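Gripper Comparison Working Group
Minutes of the meeting held Wednesday, March 23, 2022
Jarkmont office, small meeting room and by phone
Chair: Muthu Hegde

1. Minutes of the last meeting
Accepted with one correction. Under item 4, the spare finger sets were ordered from Kelmendi, and the minutes had Hadier.

2. Hand-held grippers, clothing trials
Muthu went over the home sessions. The task is still picking up and folding clothes on a bed, using the trigger-handle units with the yellow fingers. The target for this round was 68 usable recordings. Units 004 and 005 were to get 50 attempts each, with the same operators and the same mix of garments as far as the homes allow.

Thin fabric is the main trouble. The fingers close well on denim and sweaters, but a single layer of T-shirt cotton tends to slide out at the tips when it is pulled flat. Operators have started pinching at a seam or hem, and the group agreed this should be allowed as long as it goes in the session notes. 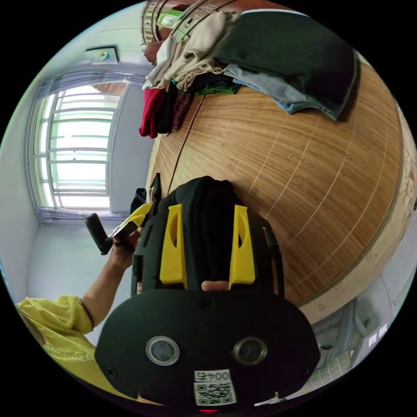
Muthu asked that the start of each recording be kept consistent. Some operators begin with the fingers open and some with them closed, and the people doing the sorting at Akari have been fixing this by hand. From now on every recording starts open, with a two-second hold before the first move. The instruction sheet will be changed to match.

The trigger was also discussed. Two operators find the pull too stiff by the end of a long session. Kelmendi can supply a lighter spring, but the fingers would return more slowly. Agreed to fit it to one unit only and compare before ordering more.

3. Lenses and lighting
Window light is still a problem in the daytime sessions - exposure jumps when the operator turns toward the window and takes a moment to settle. Locking the exposure was tried in the office and made the dark garments hard to make out. Proposal from the chair: leave exposure on automatic, put the bed side of the room first in the session order, and record black clothing in the morning.

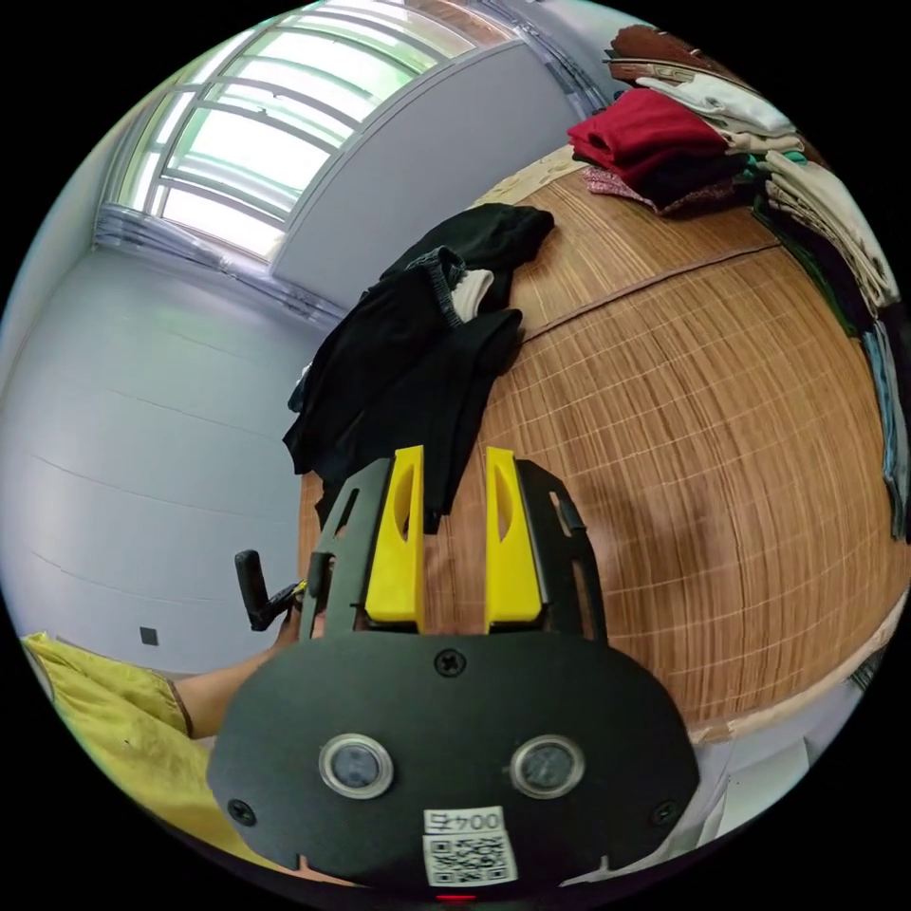

Hadier's view, sent in by phone, was that the order of garments should stay random. If all the black clothing is recorded in the morning, any difference between the units could come down to the time of day. The chair accepted this and withdrew the last part of the proposal. The rest was agreed.

4. Finger wear
Fingers to be checked after every 20 sessions and swapped in pairs. Old pairs go in a marked bag and come back to Jarkmont - please do not throw them out.

5. Actions
Muthu Hegde: revise instruction sheet, order one light spring.
Akari: list the recordings with a closed start.
Hadier: send the random garment order for the next round.

6. Next meeting
First week of May, same room. Spring results to be circulated beforehand.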